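Fórum Casa em Ordem > Roupa, tecidos e lavandaria > Dobrar e arrumar

Tópico: Panos às riscas - dobrar pelas riscas ou pelas costuras?

marga_linho
Boa noite a todos! Acabei de comprar uma peça inteira de pano cru às riscas, daquele fininho, e cortei-a em panos de cozinha e guardanapos. Ficaram lindos, estou mesmo contente, mas dobrá-los tem sido uma luta. Se sigo as riscas, as pontas não batem certo. Se junto as pontas, as riscas ficam tortas e na prateleira parece tudo mal dobrado. Como é que vocês fazem? Tenho 100 panos destes para deixar prontos até ao fim de janeiro (são para as mesas do centro cultural de Drumero) e queria que ficassem todos iguais.

tesoura_cega
100 panos! Que coragem. Eu dobro sempre pelas pontas e não olho para as riscas. Depois de empilhados só se vê a dobra da frente.

Tanko Abubakar
Olá Marga, que projeto tão bonito! Eu dobro sempre pelas riscas e defendo isto com unhas e dentes. A risca é uma régua que já vem desenhada no pano, é uma maravilha trabalhar com ela. Se as pontas não batem certo, o corte é que saiu torto, e isso resolve-se antes da bainha: puxa-se um fio do tecido de lado a lado e corta-se pela marca que ele deixa. Demora, eu sei. Mas depois o pano dobra quase sozinho!

marga_linho
Ai Tanko, as bainhas já estão feitas em mais de metade... Devia ter perguntado antes.

Tanko Abubakar
Então nesses ainda há remédio. Humedece um pano, pega em dois cantos opostos e estica na diagonal, com calma, primeiro para um lado e depois para o outro. Passa a ferro ainda húmido. Muitas vezes o tecido só está enviesado e volta ao sítio.

quintal_da_zi
Discordo um bocadinho do Tanko. Esticar na diagonal funciona no dia, mas à primeira lavagem volta tudo ao mesmo. Trabalhei na lavandaria Brakia, passavam por nós 300 guardanapos por turno, e quem perdia tempo a esticar cantos não saía às horas. Dobrava-se em três ao comprido, depois ao meio, e o lado feio ficava para dentro. Ninguém nas mesas se queixou.

Tanko Abubakar
Em três ao comprido também gosto muito! Só que com riscas fininhas vê-se logo o desvio na dobra de fora. Com pano liso dou-te toda a razão.

tesoura_cega
E a superfície? Eu dobrava em cima da cama e era um desastre, o pano afundava-se no edredão. Passei para a mesa e mudou da noite para o dia.

marga_linho
Dobro no balcão da cozinha, mas é estreito e tenho sempre o escorredor a atrapalhar.

novelo_e_meio
Entro na conversa porque sou a maior fã de mesas de madeira para isto! Em tampo de vidro o pano foge todo. Em madeira sem toalha por baixo, o pano fica onde o pomos. E deixo um truque que me ensinou a minha tia: se a mesa tiver uma junta entre as tábuas, serve de guia. Encosta-se a primeira dobra à linha e fica direitinha - mesmo que a junta esteja atravessada em relação a nós, é só rodar o corpo e trabalhar virada para ela.

Às riscas também tenho, bege com o risco castanho escuro muito fino, e quando o pano está amarrotado com várias camas por cima umas das outras não vale a pena ir endireitando às prestações. Levanto a parte de cima, abro tudo e recomeço do zero. Perde-se menos tempo, juro!

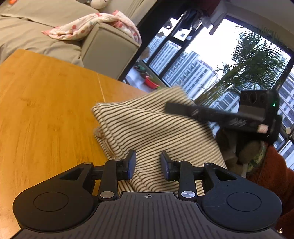 O MEU MÉTODO, PASSO A PASSO (novelo_e_meio)

1. Abrir o pano por completo na mesa, com as riscas a correr para mim.
2. Alisar do centro para fora com a mão aberta. Nada de puxar pelas pontas!
3. Escolher uma risca perto do meio e dobrar por ela.
4. Alisar outra vez, agora só em cima da dobra.
5. Dobrar de novo ao meio, no sentido contrário. Ficam 4 camadas e o pano segura-se bem na pilha.
6. Pôr na pilha com a dobra virada para a frente.

Se no fim sobrar uma pontinha de um lado, viro-a para trás e sigo em frente.

quintal_da_zi
Gosto do passo 2, isso de alisar do centro também fazíamos. O resto parece-me muito passo para um guardanapo, mas cada um com a sua paciência.

novelo_e_meio
Ah mas eu faço isto com a rádio ligada e adoro! Para mim é o melhor bocado da tarde. Sala cheia de luz, a palmeira à frente da janela, roupa pendurada lá em cima, e eu com a minha pilha de panos.

tesoura_cega
Roupa pendurada à janela na sala, cá em casa também é assim no inverno. E o sofá com a manta em cima, que nunca ninguém dobra.

novelo_e_meio
A manta das bolinhas é sagrada, fica no braço do sofá!! Cor-de-rosa com bolas vermelhas e azul-clarinhas, não combina com nada e eu gosto dela assim.

marga_linho
Experimentei hoje ao fim da tarde na mesa da sala, com o método da novelo. Que diferença! Fiz uma primeira pilha e as riscas ficam mesmo paralelas à dobra. Nos que estão mais tortos fiz o que o Tanko disse, estiquei na diagonal e passei a ferro. Uns três continuam teimosos.

Tanko Abubakar
Que alegria ler isto! Os teimosos guarda para o fundo da pilha, ou ficam para ti.

quintal_da_zi
Ou dobra em três e ninguém vê :)

sabao_azul
Pergunta ao lado: com goma ou sem goma? Uso a goma Tratach em spray nos guardanapos e ficam com a dobra bem marcada.

quintal_da_zi
Em guardanapos, sim, pouca. Em panos de cozinha, nunca, deixam de absorver.

Tanko Abubakar
Concordo com a Zi, para variar! Nos de cozinha, só vapor.

marga_linho
Os guardanapos vão levar um bocadinho, então. E para transportar, caixa ou saco? São duas pilhas grandes e o centro fica longe.

tesoura_cega
Caixa baixa, sempre. No saco tombam e lá se vai o trabalho.

novelo_e_meio
Caixa, e uma folha de papel de seda a cada dez panos. Na retrosaria Akande vendem pacotes de 1,000 folhas, mas isso dá para uma vida inteira, pede só umas quantas ao balcão que eles costumam ter avulso. E mostra-nos as mesas postas, por favor, estou em pulgas!

marga_linho
Mostro, prometo! Vou agora ligar o ferro para mais uns quantos antes do jantar.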